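Ce site utilise des cookies pour mesurer l'audience. Accepter - Refuser

Rechercher sur le blog OK

Apprendre dans un laboratoire simulé, la suite

Depuis le mois de juin je travaille avec Magdalini Stergiou sur une question assez étroite : est-ce qu'une politique apprise par imitation profite vraiment d'une vue proche de la pince, ou bien la vue de la pièce lui suffit ? Nous avons donc enregistré 1710 démonstrations en simulation, puis entraîné deux modèles avec notre code Skaveneck. Le premier reçoit les 2 vues, le second seulement la vue large.
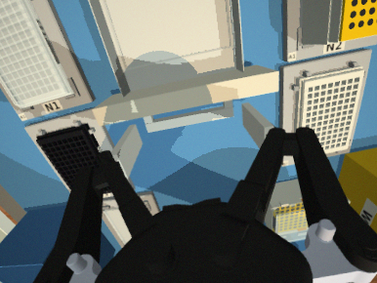
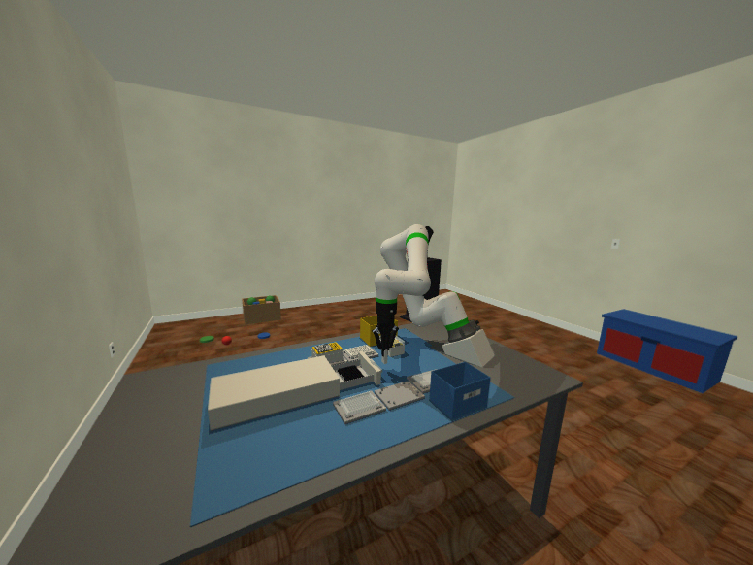

Les deux points de vue, rendus par le simulateur.

Avec les 2 vues, le modèle réussit environ 66 % des essais. Sans la vue proche, il perd 9 points. Je m'attendais à un écart plus grand - Fadi Hamdan aussi, qui a relu mes courbes. Les erreurs restantes arrivent surtout pendant l'alignement final, et je ne sais pas encore si c'est la faute des données ou de la fréquence de commande. Je vais d'abord essayer la seconde hypothèse, elle coûte moins de calcul.

Articles récents
Installer Grusura sans carte graphique
Notes de lecture : l'apprentissage par imitation
Mes réglages pour Vostutness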